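Duvet folded back or pulled all the way up?

zasstead_jo
Posted October 8, 2024
Okay, settle something for me. I grew up pulling the duvet right up over the pillows, done. My husband folds one side back on itself so the bed can air out, and he leaves it like that until lunch. We've been married 10 years and I still twitch when I walk past. Who's right?

mapletoast
Him, sorry! I fold mine back every morning. My real problem is that a nice flat duvet turns into a clothes shelf within minutes. Yesterday's shirt, the sweater I changed my mind about, all of it. This was my bed this morning, with a black thing and a green shirt already on it — and I do own a hamper.
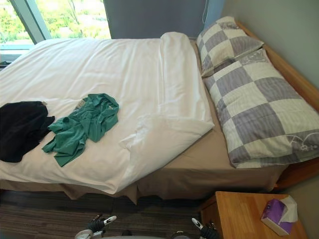

Rizwan Naqvi
I'd go the other way on this one. Pull it all the way up and hang the clothes first, before you touch the bed. If there's nothing in your hands you've got nothing to drop on it.

mapletoast
Hang them where, though? They're not dirty and they're not clean. I'm not putting a half-worn shirt back in the closet with the fresh stuff.

Rizwan Naqvi
Hook on the back of the door. Two hooks if you're bad about it.

stasach220
Hooks just become a pile on a wall, I've tried. I got a chair for the in-between clothes and the bed has stayed clear since last November. The chair is a disgrace, but I don't have to sleep on it.

zasstead_jo
So that's one for folding, one for pulling up and one for a chair lol. He's reading this over my shoulder and looking very pleased with himself. I'm still covering the pillows tomorrow.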